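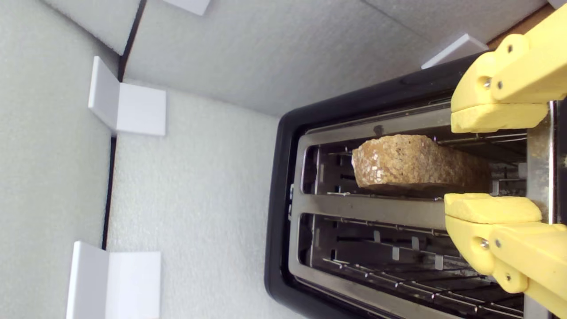
4. Setting up your sourdough starter and baking your first loaf

By now you have your Pralum crock washed and dried, and the starter packet from the Rundolia kit is waiting on the counter. Good! This section takes you from dry flakes to your first loaf, and it's my favorite part of the whole guide.

4.1 Waking the starter

1. Put the dried flakes in the crock and add lukewarm water up to the first line on the inside wall.
2. Stir with the handle of a spoon until the flakes have gone soft. A few lumps are fine.
3. Add flour up to the second line and stir again, scraping down the sides.
4. Lay the lid on loosely. Do not clamp it.
5. Leave the crock somewhere out of the sun and feed it once a day, at 9 in the morning if you can manage it, for 5 days.

Caution: A clamped lid can pop off or crack the rim while the starter is working. Keep the clamp in the drawer until the crock goes into the fridge.

Note: On the second day you may see a burst of bubbles and then nothing at all. Keep feeding! It often goes quiet before it really gets moving, and the smell changes from wet cardboard to something closer to yogurt.

4.2 Mixing the dough

1. Weigh 500 grams of bread flour into a wide bowl. The Olatunji mill in Wolville sells a lovely one with a bit of bran left in, but any strong white flour will do.
2. Add the water and active starter in the amounts on your kit card, and mix by hand until you can't find dry flour anywhere.
3. Cover and rest for half an hour, then work in the salt.
4. Fold the dough over itself from each side. Rest and fold again until it feels stretchy and holds a shape — your hands will notice before your eyes do.

Note: Cool kitchens slow everything down. From September on, Ona Zariņš, who wrote the original kit card, lets her dough rise inside the oven with only the light on. Put a sticky note on the oven door if you try this.

4.3 Baking

1. Heat the oven and the lidded pot together, as hot as your oven manual allows for the pot.
2. Turn the dough onto baking paper, slash the top, and lower it in.
3. Bake with the lid on until the loaf has risen, then take the lid off and bake until the crust is a good deep brown.
4. Cool on a rack for 2 hours before cutting.

Caution: The pot lid stays dangerously hot long after it leaves the oven. Drape a dry towel over the handle so you remember.

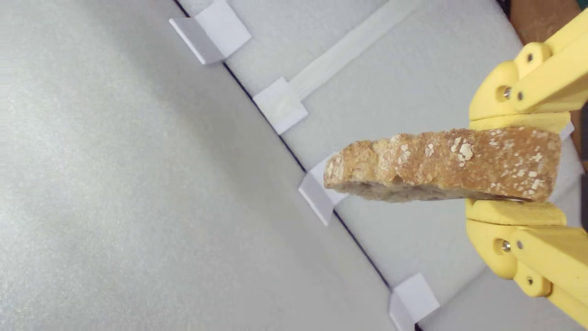

Crusty slice with flour and small flakes on the crust.

4.4 Keeping the loaf and the starter

Store the bread cut side down on a board for the first day, then move it to a paper bag. Slices freeze beautifully with a scrap of baking paper between them, and they can go into the toaster frozen.

Feed the starter once more before you put it in the fridge. If a gray liquid collects on top, stir it back in or pour it off. If you see pink or orange streaks, throw the whole batch away, scrub the crock, and go back to 4.1 with your spare packet.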